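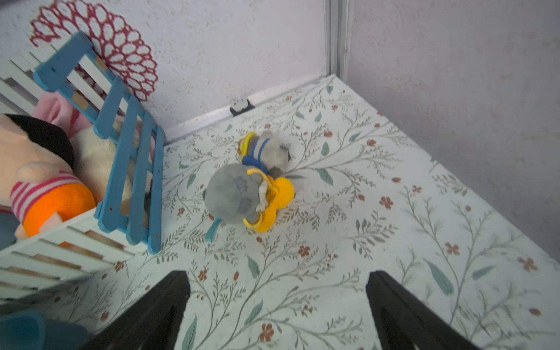
Toy bed with the blue headboard, mouse on the floor

Ticket 1188
Opened: 05/02/2025
Product: Sarkonier toy bed, white with blue headboard
Bought from: Fekadthorpe web store
Subject: headboard works loose, plus a question about the floor
Status: closed by customer

First message

Hi there! I'm hoping you can help me with the toy bed I bought from you back in January. It's the white slatted one with the blue slatted headboard, and we use it as a parking spot for stuffed animals. The big doll with the black hair (striped shirt, orange pants, she came from a yard sale) lives in there full time, along with a cream one and a pink one that tend to end up behind the headboard slats.

My trouble is the headboard. Every time I tighten it, it's good for a while and then it starts to rock at the side nearest the wall. I can push the top of it back and forth with one finger. The rest of the bed is solid, I've leaned on the long side rails pretty hard and they don't budge.

I've tightened it 7 times now (yes, I started keeping track on the back of the instruction sheet, I was that annoyed). I'm using the little key that came in the bag. The screws go in fine and I can't feel any of them spinning, so I don't think the holes are stripped. There are a few small holes in the blue board and I did wonder if I picked the wrong ones, because the drawing in the instructions is tiny and the holes all look the same on it.

The other thing: the bed stands on a Gellix vinyl sheet, the mint one with the leafy branches and the little rust-red flowers. It's got a bit of give to it. Could a soft floor make a toy bed go out of square? I'd hate to move it, it looks so sweet in that corner under the red doily.

Added later, same ticket

Thanks for getting back to me so fast! You asked for the order number, it's 355. You also asked me to try it with the bed empty, so I took out the doll and company and left it like that overnight. Still rocks. So it's not the doll's weight, which was my own pet theory, she's a hefty girl.

I then did what you said and slid the bed over to bare floor in the hallway. Still rocks there too, so I guess the Gellix is off the hook. I'm happy about that, I went through a lot of samples before I picked that pattern.

You asked if anything gets hung on the headboard. Nothing is supposed to! But the mouse has that yellow teether ring around him and I have found him hooked over the top of the blue sticks by it more than once. He's the gray fuzzy one with the blue outfit and the teal ribbon tail. He weighs next to nothing, though he does get yanked off at speed, if that matters.

Added later

OK, I think we're onto something. I took the headboard all the way off and laid it face down on a towel. You were right that there are two sets of holes and I had used one from each set on the wall side, so the screw was going in at a slant. From the front you'd never guess.

What I did, in case it helps the next person:
Took every screw out, including the ones that felt fine.
Stood the bed on its end so the board could lie flat against it.
Put all the screws in by hand first, just a few turns each.
Tightened them going back and forth from one side to the other.

It took me around 2 cups of coffee. I did have to swap the key for a Takagi hex driver from the kitchen drawer, the little key had gone round at the corners from all my earlier attempts. Could you maybe drop a better one in the bag?

Added later

Reporting back as promised. I put the bed in its corner again, doll in, pals in, and gave the headboard a good shove. It doesn't rock! I pulled it a tiny bit away from the baseboard too, so the blue board doesn't bump the wall.

The mouse is banned from the headboard. He can lie on the floor or go in the bed with everybody else. We'll see how long that lasts, he's a favorite.

I don't need the replacement board, so please cancel that one if it hasn't shipped. I'd still love a bigger drawing of the hole pattern though, with the two sets marked, and I'll tape it inside the closet door with the rest of my manuals. You can close this. Thanks again, you've been really patient with me!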